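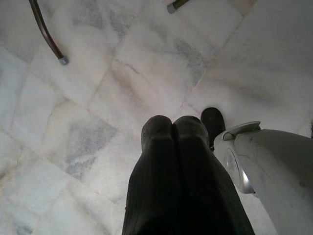 Marble was her mother's idea. Nine years of marble, cold in December, cold in July, and every hair showing on it.

Hiba mopped from the window back. Fast. The Siddiquis were due at seven and it was past six and the rice not even rinsed.

"Leave it," said Naheed from the doorway. "Nobody looks at a floor."

"Adeel's mother looks at a floor."

True. Last time she'd run one stockinged toe along the grout and said nothing – all through dinner, nothing. Hiba still heard it.

Bucket. Cloth. On her knees now, the one tile by the wall with the gray vein in it, shaped like a river or a bad haircut. She used to lie here with her cheek on it when she was small, when the power went and the fan quit. Her father stepping over her with his tea. Mind yourself, river girl. He'd paid over 3,000 for the lot, to a man called Malik, who swore it came from the same quarry as some palace. Then Malik moved away and so did the story, it got bigger every time he told it.

She hadn't thought of the tea in ages. The saucer chattering.

"Your knees," Naheed said.

"My knees are fine."

"You're crying in the bucket."

"It's the cleaner."

Naheed came across in her socks, right over the wet part, big gray prints the whole way. Hiba could of screamed. Instead she watched her aunt get down, one hand on the wall, a lot of breathing, and lay her palm flat on the vein.

"Cold," said Naheed.

"It's always cold."

"He wanted blue, you know. Blue tiles with flowers. Your mother wouldn't speak to him for a week."

Hiba sat back on her heels. Blue. Nine years and teh first she'd heard of it.

Downstairs a car door, then another. Early – of course they were early. The rice still in its bag.

"Help me up," Naheed said, and neither of them moved yet.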